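Re: [natari-bakers] Cold kitchens and slow dough

Dec 18, 2018

Hi all,

Catching up on the list after a long week at the Cerklow market, and I wanted to answer the slow dough question before it slides off the bottom of everybody's inbox. I had the same trouble my first winter up here, so I have opinions (plenty of them, sorry!).

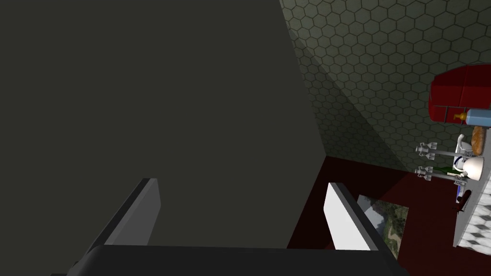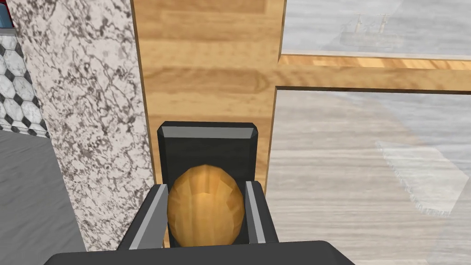

## The original question

> I moved to Cerklow in May and my rolls were great all summer. Same flour, same yeast, same bowl. Now it's winter and the dough just sits there. I gave it 90 minutes like the recipe says and it hardly moved, so I baked it anyway and got little rocks. Is my yeast dead? Should I double it? My kitchen is cold in the mornings but I can't keep the heat on all day just for bread.

## My two cents

Your yeast is probably fine. Stir a pinch into a little warm water with some sugar and leave it on the counter while you have your coffee. If it foams up, it's alive and you can stop worrying about it.

Please don't double it! I did that for most of a winter and everything came out tasting like beer. What helped me was forgetting the clock. The 90 minutes in that recipe was written by somebody with a warm kitchen, and mine at 3,554 feet with a drafty back door is a whole other animal. Now I poke the dough with a floury finger. If the dent springs right back, it goes back under the towel. If it fills in slowly, I shape it.

A few other things I do from now until spring:

- Warm the mixing bowl with hot tap water and dry it before the flour goes in.
- Use water that feels like a baby's bath.
- Let the dough sit in the oven with only the light on. (Put a note on the door. I preheated a plastic lid once and the smell stayed for days.)
- Or give up and go slow – mix after supper, leave it out overnight with half the yeast, shape in the morning.

That last one is what I do for market days, and I like the flavor better too. My small rolls are 90 grams and the oval ones for Cù are 200, and both get the same overnight treatment. The big ones just need longer after shaping.

## Flour order

Different subject, but while I have you: the Demness mill is taking orders again and the price drops if we get to 1,000 pounds between us. I'm in for two bags of the bread flour and one of the rye. We came up short in May and I'd hate to miss it again – the rye was lovely, a bit coarse, and it kept really well in the cellar. Send me your numbers off list so we don't fill up the whole thread.

Also, whoever left a blue-striped proofing cloth on my table at the market, I've washed it and it's in my truck.

And do write back about how the finger poke goes, Cerklow newcomer! If the rolls are still rocks after that, tell us how much salt you're using and we'll start there.

Happy baking,
the one with the rye stand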